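Senum (board game)

Senum is a cooperative tile-laying board game for 2 to 5 players, published by Grunus. The players take the part of gardeners and engineers on the drifting island of Sivudik, who have to keep its canals flowing while the island slowly turns in the sea. A full game takes 70 minutes, though a group that knows the rules well can finish a good deal sooner.

Gameplay

The board is built from scratch every time. Each player starts with a hand of three canal tiles and one crew card, and the group shares a single reservoir board that everyone draws from. On a turn, a player lays a tile, moves water along any open channel, and then decides whether to rest or push on. Pushing on gives a second action but adds a silt cube to the reservoir. Once the reservoir is full of silt, the game is lost.

The wonderful twist is the turning of the island. At the end of each round the outer ring of tiles rotates by one space, so a canal that ran straight to the orchards may suddenly empty into the sea. Planning for the turn is the heart of Senum, and a long canal that clicks into place after two rounds of waiting is one of the great small thrills of the hobby! Players may talk freely about their plans, but they can't show each other their tiles.

The group wins by watering all the orchards before the last storm card is drawn.

Crew cards

Crew cards give each player a special power. The Dredger removes silt, the Pilot can hold one tile still during the turn of the island, and the Lamplighter may look at the top storm card. The best loved is the Walker, a mechanical helper that crosses dry ground and carries water where no canal can go. It is slow and a bit clumsy – it has to stop after every move – but a well-placed Walker can rescue a game that seemed lost.

Editions

The first edition came in a square box with thick cardboard tiles and wooden water drops. A second edition cleaned up the rulebook, changed the silt cubes from brown to orange so they stood out better against the board, and added a solo mode in which one player runs two crew cards.

The Chaudhary expansion, named for the harbor town it adds to the map, was released in January. It brings in boats, trade goods, and a new set of storm cards, and it is generally thought to make the game harder. Many players like to leave out the trade goods and use only the boats, an option the rulebook allows.

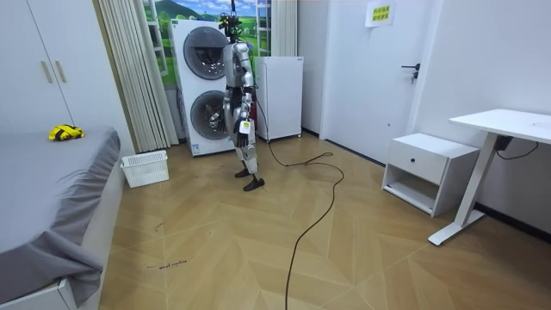
A humanoid robot in silver and black, standing on a chevron-patterned floor. 

Reception

Senum has been praised for its rotating board and for how well it plays with just two people. Complaints center on the storm deck, which can end a game early if the worst cards come up together. A popular house rule shuffles those cards into the bottom half of the deck.

See also

Cooperative board game
Tile-based game
Solo board game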